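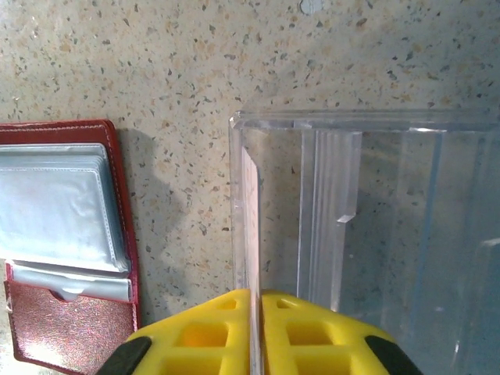

Red card holder, clear sleeves, speckled counter.

4 min read

I have fallen completely for library cards. Collecting them, I mean, and then using them! It started in September, when I moved to Griltetgate and signed up at the branch on the hill before I'd even unpacked the kitchen. The woman at the desk asked if I wanted the county card as well. I didn't know there was a county card. Of course I wanted the county card.

So now I have nine, all from places that let you join if you live, work or study anywhere in the region (please check your own area, the rules are often much looser than you'd expect). The Haruna branch is tiny and has the best cookbook shelf I've ever seen. I borrowed a book on flatbreads that runs to 783 pages and renewed it until they wouldn't let me anymore. Savero is bigger and a bit chilly, but it lends out sewing machines, and the sheet music room upstairs is a joy – whole drawers of piano duets with other people's fingerings penciled in.

My friend Jayanthi Unnithan thinks I should stick with one and let them order things in. She has a point. The 272 bus to Savero takes forever, and I've paid fines at three different desks this fall. But you don't find things by ordering them in! I would never have asked for a history of lighthouse cooking. It was sitting on a returns cart at Haruna and I read it on the bus home and missed my stop.

The other great thing is the local history rooms. Griltetgate has old street directories going back ages, and I found my own building listed as a button shop. I spent a whole afternoon following the button shop family from one address to the next – they moved four times and ended up right by the station.

Next on my list is Worko, which has over 1000 maps and is only open until lunchtime. I'm bringing a sandwich and a pencil.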